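About Ondisora

Ondisora tests whether two-armed robots can handle ordinary chores yet, at home and on the shop floor.
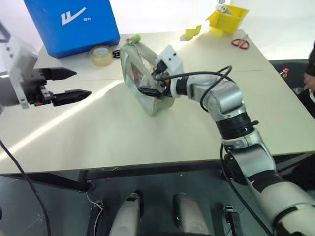
What we work on

Bags, boxes, tape, scissors – the things people pick up without thinking. Soft items are still the hard part. A fabric bag changes shape when a gripper presses on it, and a plan made for a box is little use. We run each chore 100 times before we publish a result, failures included.

Who we are

Ama Osei started the lab with Bujar Halilović. Zorica Hoxha runs the test floor in Brudthorpe. School and trade groups can visit in November.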